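Zwei Greifer im Vergleich: Maiskolben vom Teller
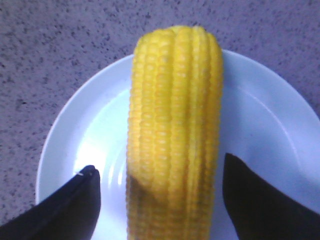 Blick der Handgelenkkamera, Finger offen links und rechts vom Kolben.

Seit Dezember liegen bei mir zwei Parallelgreifer auf der Werkbank, ein Jomska und ein Uredard. Beide passen mit demselben Adapter an den Arm, beide lassen sich über die gleiche Schnittstelle ansteuern, und preislich nehmen sie sich wenig. Ich wollte wissen, welcher dranbleibt.

Getestet habe ich mit Lebensmitteln, zuletzt mit Mais. Ein geschälter Kolben ist als Testobjekt unangenehmer, als man denkt. Er ist rund, er hat Rillen in Längsrichtung, und auf einem glasierten Teller rutscht er weg, sobald ein Finger früher anliegt als der andere. Die Aufgabe war immer gleich: von oben anfahren, Kolben mittig zwischen die Finger nehmen, schließen, anheben, auf einem Brett daneben ablegen.

Jeder Greifer bekam 40 Versuche. Der Teller wurde nach jedem Durchgang ein Stück gedreht und verschoben, damit der Arm nicht jedes Mal dieselbe Bahn fährt. Als Erfolg zählte nur ein Griff, bei dem der Kolben bis zum Ablegen gehalten wurde. Nachfassen war nicht erlaubt.

Der Uredard kam auf 33 gelungene Griffe. Die Fehlversuche hatten fast alle dieselbe Ursache: Der Kolben lag nicht genau in der Mitte, ein Finger schob ihn an, und er rollte ein Stück Richtung Tellerrand. Der Jomska lag ein paar Griffe darunter. Er schließt schneller, aber er ruckt am Anfang der Bewegung, und das merkt man bei runden Sachen sofort. Bei Schachteln und Bechern war mir das vorher nicht aufgefallen.

Die Kraft habe ich bei beiden niedrig gelassen. Mit höherer Kraft hält der Jomska besser, dann platzen aber einzelne Körner auf und die Finger müssen danach geputzt werden. Der Hersteller empfiehlt für weiche Objekte Silikonauflagen. Die habe ich bestellt, sie sind noch nicht da.

Zur Kamera: Am Handgelenk sitzt eine kleine Dratis mit fester Brennweite. Die Position gefällt mir, weil man bis zum Schluss beide Fingerspitzen sieht. Probleme macht das Licht. Die Glasur spiegelt stark, und auf dem Kolben liegt unten links ein dunkler Schatten. Das Gelb kippt dort ins Olivfarbene, und meine einfache Farbsegmentierung schneidet diesen Teil dann gern ab. Der berechnete Mittelpunkt wandert dadurch nach rechts oben. Ich habe die Schwelle für den Farbton weiter gefasst, seitdem ist es besser. Sauberer wäre eine zweite Lampe von der anderen Seite.

Am Controller habe ich wenig geändert. Den Hägglund hatte ich schon vorher, er läuft mit beiden Greifern ohne Umbau. Nur die Verzögerung zwischen Kamerabild und Fingerbewegung musste ich neu messen: 62 Millisekunden beim Jomska, beim Uredard etwas mehr. Für ein liegendes Objekt spielt das keine Rolle.

Vorerst bleibt der Uredard am Arm. Wenn die Auflagen kommen, bekommt der Jomska noch einen Durchgang mit denselben Einstellungen – und danach sind Gurken dran.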